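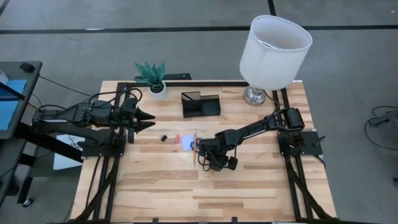 Solside Desk Reset: data card and README

Summary

Solside Desk Reset is a set of 3,000 recorded episodes of two robot arms tidying small office items on a shared table. It was collected at the Predonari back office, where staff used to reset the hot desks by hand at the end of each shift. The data is meant for training and testing two-arm pick-and-place policies. Part of this file covers how the work changed for the people on site, as several groups asked for that before agreeing to use the data.

Maintainers: Špela Nedeljković (collection, hardware), Montri Sriwong (workplace study, annotation).

Task

Each episode starts with small items spread over a wooden tabletop between the arms. Items include binder clips, pencils, sticky notes and scissors. The goal is to put them in the black mesh organizer at the back rail. The plant and the lamp stay where they are. An episode that moves either one is labeled "disturbed" and kept in the set.

Setup

Two black arms face each other across the table, each on its own mounting plate, with a two-fingered gripper. Both are driven by teleoperation from a pair of leader arms. Operators sit outside the work area. Scissors are picked up by the handles only. Sticky notes were the hardest item, and operators were allowed to slide one to the edge of the table before gripping it.

Files

episodes/ joint positions, gripper state and video, one folder per episode
labels.csv outcome, item list, operator code, disturbed flag
splits/ train and test lists; 300 episodes are held out for test
survey/ staff answers, grouped by role, no names

Video and joint data share one clock. If you resample, use the timestamps in each folder and ignore the file order.

Who did the collecting

All operators were Predonari desk staff who had done the reset by hand before. They were trained on paid time and could go back to their old duties at any point. Operator codes can't be matched to names in this release. Please don't use them to rank people. Speed differs a lot between operators, mostly from how long each had been on the controls.

What changed at work

The evening reset was a short job that fell to whoever was last out. During collection it became a scheduled task with a fixed operator, and the others left on time. Staff liked that part. They were less happy about the new jobs that came with it: checking cables, restarting the control software and sorting out items the grippers had dropped. None of this was in anyone's job description in January. It was added later, along with a change in pay grade for operators.

Two people asked to stop and were moved back. Their episodes were removed at their request.

Known limits

One table, one lamp, one type of organizer. Liquids, paper stacks and personal belongings are not covered. The survey describes a single office and shouldn't be read as evidence about headcount elsewhere.

Changes

Version 2 fixes swapped left and right gripper labels in the Trumotitz import and adds the survey folder. If you trained on the first release, rerun the label step.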